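About Drellell

We're a small robotics shop in Plisulcombe. Two-arm setups, tabletop jobs, mostly picking things up and putting them where they belong. Started with one bench and a lot of cable. Still a lot of cable.

People ask about the March fault before they ask about anything else, so it goes on this page.
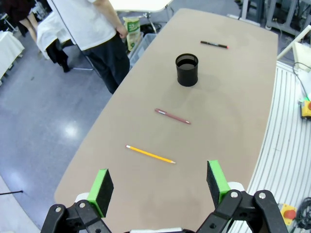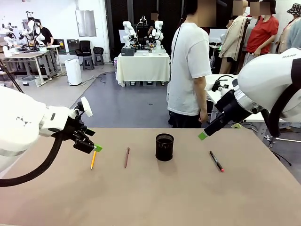 Pencils and the black cup, all four pictures.

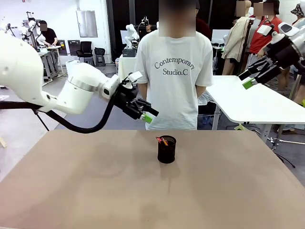
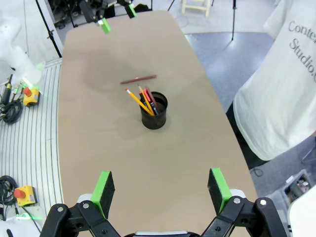
What happened: run 645 of the pen job for Rinaldi. Left arm closed on a pencil, lost its position reading, kept going down. Pushed into the table for a couple seconds. Operator hit the red button. Left arm stopped. Right arm didn't. It finished its move, slow, and then stopped. No one hurt, one pencil snapped, one finger bracket cracked.

A stop button has to stop everything. Ours stopped half. Cause was a loose plug in the stop wiring, plus a startup check that only looked at one arm. Our check, our mistake.

We shut down all the cells that same afternoon. Went back thru 1,734 runs of logs and found the same lost reading 35 times, always short, always missed. Should of been caught.

Now: both arms get a stop test before every shift. Lost reading means full stop, no retry. Plugs lock. Grimholm, who build our stands, redid the cable routing so nothing tugs when the wrist turns. 149 stop tests since, all good, and we keep on testing.

Want the full fault report? Ask the front office, we send it to anyone. Visitors welcome, call first, closed shoes please.

Page updated March 19, 2026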